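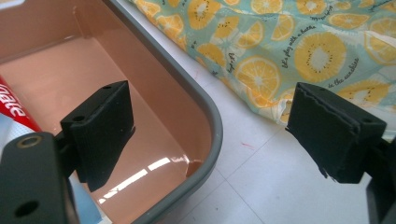 A hand-held gripper with foam-padded fingers beside a plastic tub and a printed fabric bag on a tiled floor.

Skonon Publishes Good Practice Code for Hand-Held Gripper Work

SKALLENBRIDGE, June – Skonon today released a code of good practice for teams that record household handling tasks with hand-held grippers. The code sets common rules for checking equipment, preparing work areas and keeping records, and is open to any organization that wishes to adopt it.

The text was drafted over 15 months with partners Bolger and Ostonen. During the trial period, reviewers examined 2,993 recorded tasks, of which 2,874 met every requirement in the final draft.

"Operators asked us for rules they could apply at the bench without stopping to interpret them," said Shona Tapsell, director of standards at Skonon. "Each requirement now fits on a single line of the shift sheet."

Pad condition

Finger pads must be inspected at the start of each shift and again after every 600 grasps. Fraying, peeling or lifting at the edges is to be entered in the equipment log, and the shift lead decides whether the pad stays in service. Both pads are replaced as a pair.

Soft and thin materials

Thin printed fabrics receive a section of their own. Operators are to approach with the fingers open, pause above the material before closing, and leave natural folds and ripples in place unless the task sheet calls for a flat surface.

"Fabric that has been smoothed out by hand tells you very little about fabric in a home," said Umut Saraç, who led the trials at Ostonen. 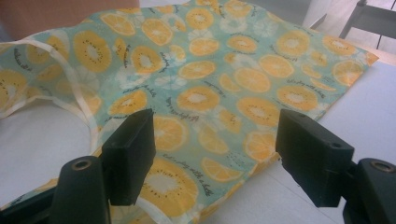 Records and review

Each session record must list the gripper, the operator, the surface and the items handled. Adopting organizations will submit a sample of records to Skonon once a year for review.

Availability

The code is free of charge and may be requested from the Skonon standards office in Skallenbridge. Comments on the first edition will be accepted until October.

Media contact: Fletcher Partington, Skonon Communications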